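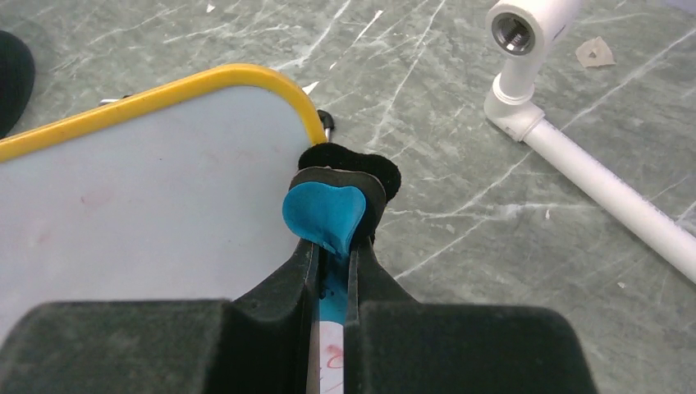 Climeck renueva su gama de pizarras blancas de pequeño formato para aulas

9 de mayo de 2019

El fabricante de material escolar Climeck ha presentado la revisión de su gama de pizarras blancas portátiles, destinada a aulas de primaria y academias. La serie, denominada Umemmont, sustituye a la que la empresa comercializaba desde hace 11 años y se distribuirá en España a través de Stamer.

El cambio principal afecta al canto. Las pizarras incorporan un reborde amarillo de mayor grosor, con esquinas redondeadas, que se monta a presión sobre el tablero y puede sustituirse sin herramientas. Según la documentación técnica, el reborde anterior tendía a separarse en las esquinas tras caídas repetidas sobre suelo duro - la incidencia más frecuente en el servicio posventa.

La superficie de escritura recibe también un acabado distinto. Los restos de rotulador rojo son los que más persisten en los tableros de uso diario, en forma de trazos tenues y manchas, y el fabricante ha tomado ese color como referencia en los ensayos. Cada muestra se sometió a 1.519 ciclos de escritura y borrado en seco. Climeck recomienda limpiar el tablero con un paño húmedo al final de la jornada y evitar disolventes y esponjas abrasivas.

El catálogo se completa con accesorios de la marca Pant, entre ellos piezas de silicona de colores y almohadillas negras de borrado, que se suministran por separado. Las almohadillas deben sacudirse con regularidad; cuando la capa exterior se satura de tinta, el borrado deja velo sobre el blanco.

La serie se ofrece en 2 tamaños, ambos compatibles con los rebordes de repuesto. La primera partida consta de aproximadamente 642 unidades y se reserva para pedidos de centros docentes. La venta al público general comenzará en octubre. La empresa no ha comunicado precios, aunque indica que el repuesto del canto podrá pedirse suelto.

Los modelos anteriores seguirán teniendo recambios mientras haya existencias - el reborde nuevo no encaja en ellos por la diferencia de grosor.

Noticias relacionadas
Rotuladores de borrado en seco: cambios en el etiquetado
Stamer amplía su almacén de material escolar
Cómo conservar los tableros blancos durante el verano
Mobiliario de aula: guía de medidas por curso

Utilizamos cookies propias y de terceros para analizar la navegación. Si continúa navegando, consideramos que acepta su uso. Más información | Aceptar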